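The Last Ferry to Andov

I missed the four o'clock ferry on purpose, and I'd do it again! My aunt had left me her house in Andov, 158 steps up from the harbor (she bragged about every one of them), and I had to sign for it by five. So naturally I sat in the Ekeck bakery and ate 2 plum rolls while the boat pulled out.

The woman at the counter looked at my suitcase, then at the clock.

"You're the niece," she said. "She always missed it too."

Well, that finished me. I cried into the sugar bowl — really cried — and she brought me coffee and a napkin, and then told me how my aunt once owed her 2,050 in card money and paid it all back in jam. Jam! I was still laughing when the evening boat blew its horn, and I grabbed my bag and ran for it with my coat half on.

The lawyer was waiting on the dock, eating a plum roll. 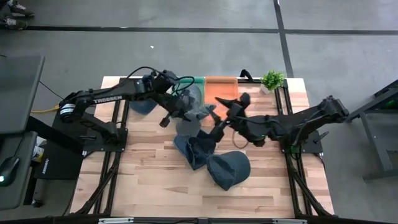
Dark blue-gray fabric on a light wooden tabletop.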